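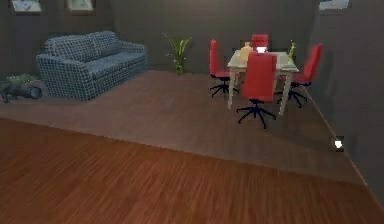

A rug, a wood floor and a few frames along the wall.

I missed the best basketball game our town has had in years, and I live six blocks from the gym.

I wasn't lazy about it. I had dinner done early, I had the laptop on the coffee table, and I had paid my money to Prilero, the streaming outfit that now carries all the Henríquez High games. Then I got a gray screen with a little lock on it telling me the game was "not available in your area." My area! I could practically hear the band from the porch.

If you haven't run into this yet, Prilero made a deal with our league back in October. Every school in the league signed over its video, and in return the schools get a cut of the subscriptions. Fine so far. But the deal has a home market rule, and it says that if a game hasn't sold 800 tickets by tip-off, people who live near the gym can't watch it live. It goes up the next morning, when everybody at the grocery store has already told you the score.

The gate that night was 489. I know because it was printed in the Clastine paper right under the box score, and I sat there with my coffee getting mad at a number.

I do understand the idea. If folks can watch from the couch, some of them won't buy a ticket, and tickets pay for buses and referees and those warm-up shirts. I've bought plenty of tickets myself and I'll buy more. But a rule like this was borrowed from the pros, where you have a giant stadium and a giant city and television money sloshing all over the place. Our gym is a gym. On a good night with Jirnico across the floor we might get to 800 if the fire marshal was in a generous mood. On a plain old league night in the cold we never will, so the rule isn't really nudging people off the couch at all. It's just a blackout with some math attached.

And who's on the couch, anyway? My neighbor Benedetta Monti has two new hips and a grandson who comes off the bench for us. She went to every game her own kids played, home and away, and she yelled at more officials than I've ever met. She can't do the bleachers anymore, and the spots down on the floor go fast. She pays the same monthly fee I do. Her sister, who lives three states over and has never once set foot in our gym, watched the boy hit two free throws late in the fourth quarter and called Benedetta to tell her about it. Think about that phone call for a second. The great-aunt gets to see it live and the grandmother down the street gets a lock.

We used to have this figured out, too. For years there was one camera on a tripod up by the scorer's table, run by whichever kid in the media class needed the credit. The sound was awful. Sometimes the kid got excited and forgot to follow the ball – I once watched most of a third quarter that was pretty much the back of a tuba player's head – and it was free and I loved it. The Prilero picture is nicer, I'll give them that. There's a graphic with the score on it and you can read the numbers on the jerseys. I'd trade it back tomorrow.

When I wrote to the league office, I got a polite answer saying the rule "protects the live experience." Well, the live experience has popcorn and a pep band and your friends in the next row. It doesn't need protecting from a woman with a walker and a tablet.

So here's what I'd ask for. Drop the number for high school games altogether, or if the league can't stomach that, set it by the size of the gym and let it go when the weather is bad. Charge me a single-game price at home, too, and put the money in the gate. I'd pay $5 or $6 without a peep, same as I would at the door, and I bet most of the couch crowd would say the same.

The contract comes up for review this spring, and the league meeting is open to anybody who wants to sit through it. I'm planning to go and bring Benedetta if she's up for the drive. There are still two home games left before the playoffs, and I've got tickets for both.

February 2020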